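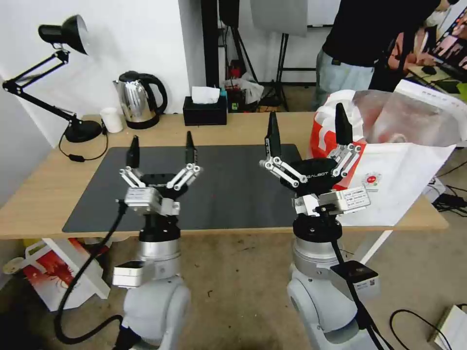 Labeling recorded arm demos for a two-arm policy

September – by Mimoza Stojanovska
Filed under: Robot learning / Tutorials

This page shows how we prepare episodes for imitation training with Filtik, our small labeling script. You need recordings from the head camera and the joint log of both arms.

Step 1. Start every episode from the same pose. We use both grippers open, fingertips up. If the first frames differ too much from this pose, the policy learns to hesitate at the beginning.

Step 2. Cut each episode into phases. We use three: reach, carry, place. Put the cut where the gripper width changes in the log and check it against the video. An object held high can be blurred in single frames, so do not trust the image alone.

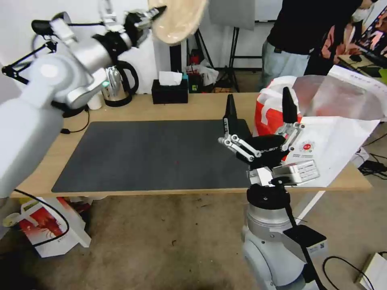 Nataša Babić wrote to me that she puts the cut two frames earlier, before the fingers begin to move, and that her carry phase became smoother. I tried it and I agree for soft objects. For a hard bowl I saw no difference.

Step 3. Mark the resting arm. When only one arm works, give the other one the label "idle" and keep its joint values in the data. I removed them at first – this was a mistake, and the second arm began to drift in the rollouts.

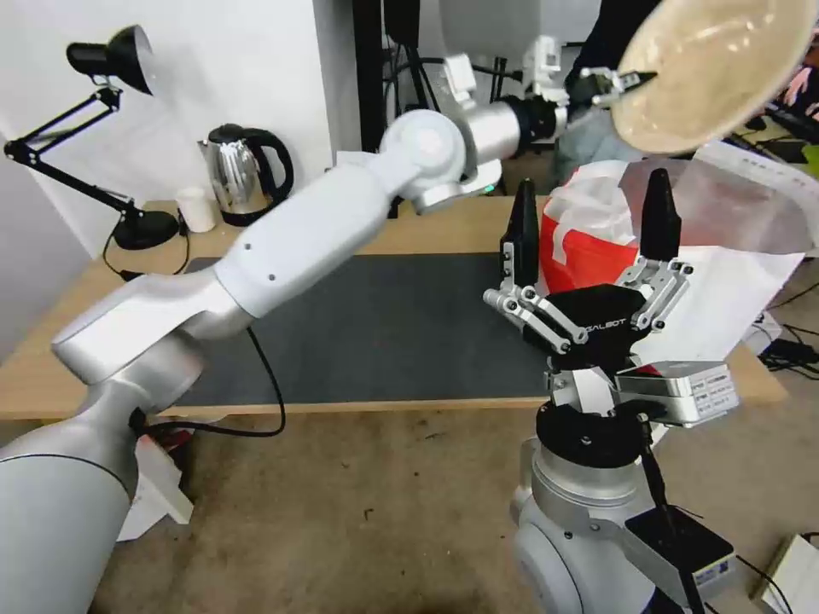

The idle label also helps when you balance the set. We keep 300 episodes per task, and in at least nine of every ten the idle arm must stay below the motion limit in the config file. Episodes above the limit go to a separate folder for review by hand.

Step 4. Add a tag for the object pose at the end of the clip: flat, tilted or upside down. Tilted is the one people forget. Run the check command after tagging and correct the lines it prints.

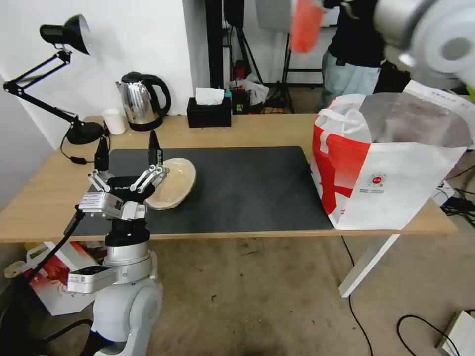
Bowl on the mat, tag "tilted".

Step 5. Export with the phase labels switched on. Bujar Dimitriou keeps the export settings for Nevow, so write to him if your loader expects another column order.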